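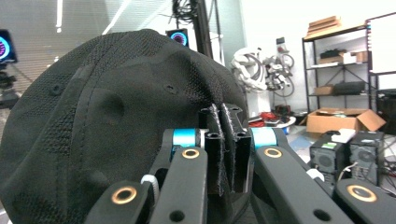

The Cap Shelf Is a Waste of a Wall

Every few months somebody decides that baseball caps need their own furniture. The latest to reach me is the Nistance rail, a wall strip with 15 clips, sold on the promise that a cap hung by its brim will "keep its shape for life." I doubt it.

Take a plain black cap, the kind with a dotted weave, a raised seam over the crown and a couple of eyelets for air. Pinch the fabric and it folds. The rest of the crown still bulges out like a dome. A cap like that was made to be grabbed, sat on and stuffed in a coat pocket, and I have a hard time believing it needs a clip.

Stiff wool caps are another matter, and I'll grant the collectors their boxes. But most of us own four or five soft ones and wear two. Skusum, whose storage catalog lands in my mailbox every November, shows a hallway with what must be 300 caps on display. Who lives there? Who dusts it?

I tried the rail for a month anyway. The clips left a small dent in the brim of my favorite cap, right where I hold it to put it on. The caps at the far end got dusty. And I kept tossing whatever I'd worn that day onto the chair by the door - same as before, only now there was a rail looking at me.

What I use these days is a shallow basket from a Uibo yard sale. Caps go in crown up, one over the next. When the basket is full, one leaves the house. The system has no name and doesn't need a level or wall anchors.

People will say a basket is messy. Fine, it is a little messy. I can still find the black one in the dark at 6 a.m., by feeling for the seam.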